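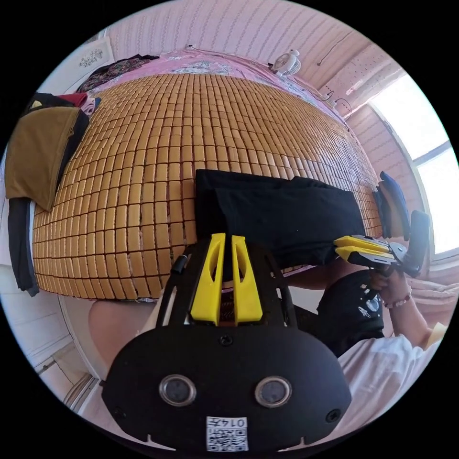 Wiltonham is an hour and a bit from me by bus, and I spent most of the ride wondering whether I was about to watch somebody fold laundry. I was. Plilport had put up a notice for an open day, 30 people, free coffee, "see how robots learn housework," and I am weak where free coffee is concerned.

There was no robot. Titilayo Odukoya, who ran our group, got that out of the way in the first minute, and a man behind me sighed like he'd paid to get in. What they have for now is the hand part. You hold a gripper in each fist, two yellow fingers on the end, and do the chore yourself while the lenses on the thing record it. Later a robot gets to study your technique. In my case, God help the robot.

The chore was folding clothes on a bed. Pink wallpaper, a pink blanket, a little desk fan, a tan mat made of tiny tiles that my grandmother would have fought you for. I had expected a lab and got somebody's aunt's spare room.

Valentin Baudry went first and made it look dull, which I now understand is a skill. Pinch, lift, over, let go. He told us he was on fold number 1228 and had stopped having opinions about sleeves somewhere in the first 191.

Then it was my turn with a piece of black cloth. You lose your fingertips and don't get much back. I pinched the cloth, I pinched the mat, I pinched the cloth and the mat together. Titilayo said the bad tries get kept too — she said it kindly, and twice.

What I ended up with was a shape. Valentin looked at it for a while and asked if I wanted more coffee.

The 626 home was late, so I had plenty of time to notice how badly my own sweater was stuffed into my bag. They're doing another day at Gulville, with dishes. I've put my name down.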